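Assembly Board Notes, February

The Durklow assembly board has now been in regular use for 15 sessions, and it is appropriate to record how the exercise is organized. I have kept these notes on the site for my own reference and for readers who have written to ask about the layout.

The board is white and rectangular, and it is worked on a black table. The parts are blue: short pegs, taller pegs and a toothed gear. The smaller plates are also white, with holes to receive the pegs. Marked outlines on the surface of the board show where certain items belong.

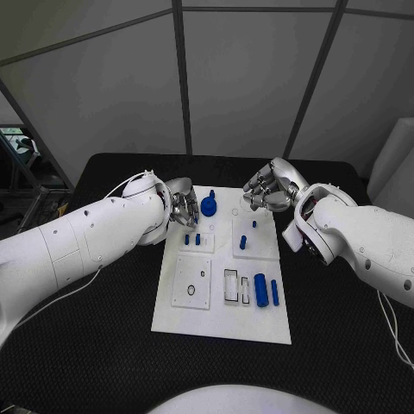
My preference is to place the gear before attending to the plates. Tomos Harries, who prepared the original instruction sheet, recommends the reverse order. Both methods were tried last winter at Arnden. The gear-first method took 13 minutes on its best run, and I have retained it. The Ellis sheet remains available to anyone who wishes to compare the two.

Pegs are to be held by the sides and lowered without force. A peg that resists should be lifted clear and presented again. I adopted this rule after 2 plates were chipped at the rim, and replacements from Flumimholm required 23 days to arrive. 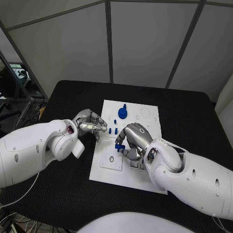
A blue cylindrical part held over the smaller plate.

At the close of each session the pegs are sorted by height and returned to their tray. The plates are stored flat, with a sheet of paper between them. A revised instruction sheet will be posted once the remaining outlines have been measured.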